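Standby power and the office desktop: results from the Orkitberg building

Last winter's electricity review at the Orkitberg office put the desktop computers near the top of the list of things drawing power when the building was shut. Lighting and ventilation were already on timers. The computers were left to whoever sat in front of them, and the night-time load showed it. This item sets out what was measured, what was changed and what members with similar equipment may want to check.

The building has 86 desktops of one general type, bought in two batches. Each was metered at the plug overnight, with the user's normal habits left alone. Machines were then sorted by the state they were found in: fully on, asleep, shut down, or shut down with the wall socket switched off.

The fully on group was smaller than expected but accounted for most of the energy. Many of these machines had a sleep timer set correctly and were being kept awake by something else, usually a shared folder left open by another machine or a print utility that polled the network at short intervals. The operating system can report which process last blocked sleep, and that report should be read before any settings are altered. Lengthening or shortening the timer has no effect while the block remains.

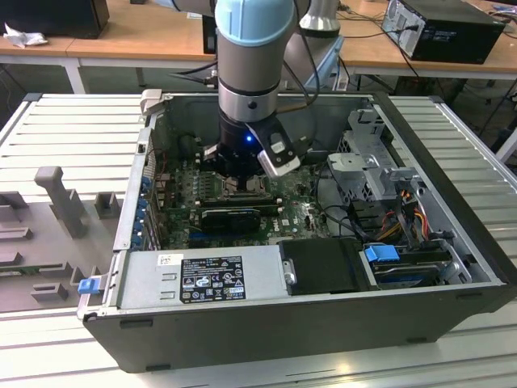
Sleeping machines drew little, although the older batch drew more than the newer one in the same state. The difference was traced to two firmware settings. The first keeps the USB ports powered after shutdown so that phones can be charged from them. The second allows the network adapter to wake the computer on any matching traffic, where a narrower setting would respond only to a specific wake packet. With the first switched off and the second narrowed, the older batch fell into line with the newer one.

Wake-on-LAN itself was kept. Updates at Orkitberg are pushed out at 2 a.m., and the alternative is to have people wait for them in the morning. The adapter's standby draw is small, and the update window is now followed by a forced return to sleep after 3 idle minutes. Before this was added, a machine woken for updates generally stayed on until its user arrived.

The annual saving is put at 2,310 kWh, worked out from metered nights before and after the changes and adjusted for holidays. Monitors are excluded. They were metered separately and will be covered when the Huvard site has been done, as the two offices use the same screens – the Orkitberg figures alone are too thin to be worth printing.

Some points on method. Cheap plug-in meters are poor at reading loads of a watt or less, and several of those first tried gave zero for machines that were plainly drawing something. The Viria branch lent a bench meter for the low readings. Readings should run for a whole night, as a sleeping computer may wake for maintenance and a spot check will miss it. Firmware updates can also put power settings back to their defaults, so the settings need checking after each one.

Switching off at the wall was considered and dropped. It saves the last fraction of a watt, but it stops remote updates and leaves the clock running on the board's coin cell, which shortens the life of the cell. Sites without overnight updates may reach a different view.

Odoi will repeat the exercise in December with a mixed set of laptops and docking stations. Docks are awkward to meter, and members who have already tried it are asked to send in their readings together with the dock's firmware version. The settings sheet used at Orkitberg is available from the office on request.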